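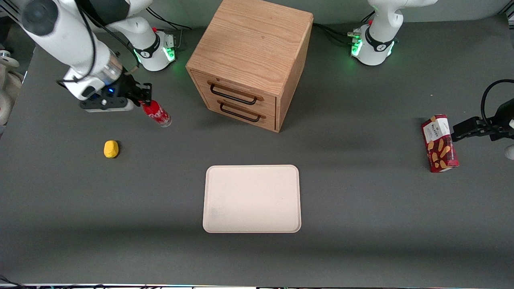 Naheed Shaikh asks whether the Sekero drawers can go on a desk that's already in use, or whether they have to be set up on the floor first. A desk is fine, as long as it's flat and you can walk up to the front of the cabinet with both drawers open.

Section 2: Setting up the cabinet and tray

The cabinet comes with both drawers inside and the two black bar pulls packed separately with their wooden mounts. The Senel tray needs no assembly. You'll need a Phillips screwdriver, a soft cloth and a folded towel.

1. Lay the towel on the tabletop and lower the cabinet onto its back, drawers facing up.

2. Take off the transit tape. Peel it slowly along the grain.

3. Lift out the top drawer and fit its pull. Start both screws by hand from inside the drawer front, check that the bar is level, then tighten them with the screwdriver. Stop when the wooden mounts sit flush.

CAUTION: Do not use a power driver. The mounts will split if the screws are forced.

4. Repeat with the bottom drawer.

5. Stand the cabinet up, take away the towel and slide the drawers back in, bottom one first. Each should run freely to the back. If one catches, take it out and turn it end for end – the runners are the same, but the pull must face you.

6. Turn the cabinet slightly towards where you sit. Leave at least 28 cm clear in front.

7. Put the tray in front of the cabinet, within easy reach. It's meant for whatever is in use now: a mug, a pen, a snack. Keep the drawers for things that are staying.

Note: Wipe the tray with warm soapy water and dry it before it goes back on the desk. Smudges left on the pink finish are harder to shift after a few weeks.

Filling the drawers

Heavy items go in the bottom drawer. Load it before the top one, and open one drawer at a time. The limit is 2 kg per drawer, evenly spread.

Cans of drink should be kept upright on the desk or in the fridge, never on their side in a drawer. Dry food can go in the top drawer if it's sealed. Measure a packet before you buy a supply of them. Some boxes will only go in lying flat.

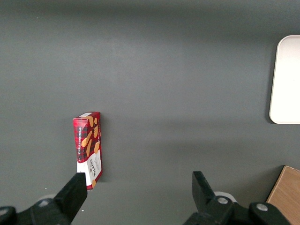
Can a box of shortbread be left standing on its end once it's been opened, Uzma Orakzai would like to know. It can, but fold the inner wrap over first and use a clip. A narrow carton tips easily when it's half empty, so lay it flat on the tray if people will be reaching past it.

Care

Dust the oak with a dry cloth. For marks, use a damp cloth and dry the spot straight away. Garton clear wax may be used on the top and sides. Keep it off the runners.

CAUTION: Keep the cabinet out of direct afternoon sun. The colour will change unevenly if a tray or book is left on top.

Check the pull screws after 100 openings or so in the first few months, then whenever a bar feels loose. Replacement mounts are sold in packs of 6 under the Olteanu name. See Section 5 for part numbers.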